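Minutes, visit to the Zerau workshop, Dec 30, 2019
Present: Janka Kováčik (chair), Stelios Stamatopoulos, Saadet Polat, Hilde Verbruggen (minutes). Host: Rostam Taheri.
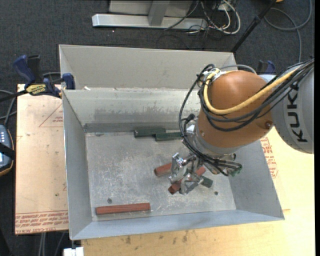
1. Purpose. The chair reminded everyone that we came to look and had agreed to buy nothing. Rostam asked us to keep an open mind. Noted.

2. Demonstration. Rostam talked us through picking blocks out of a metal bin with the KUKA arm. Stelios said our parts at Skurkerum are oily, bent and tangled, and wooden blocks are none of those things. Rostam said blocks are where everyone starts. Stelios asked where everyone finishes. No clear answer.

3. Success rate. The handout gives 197 good picks but no number of tries. Saadet asked for it twice. Rostam will look it up.

4. Setup. Hilde asked who would clamp and re-clamp the bin on a night shift. Rostam said a proper fixture is planned for August. The chair pointed out that the Flastinum people also told us August, and we are still waiting.

5. Cost. Four quotes were mentioned, none shown.

6. Actions. Rostam to send the full test log, failures included. Stelios to mail him a box of our worst parts. Saadet to ask Paracha what they pay for upkeep on theirs. No second visit until the log arrives.

Stelios asked that his doubts be recorded. They are.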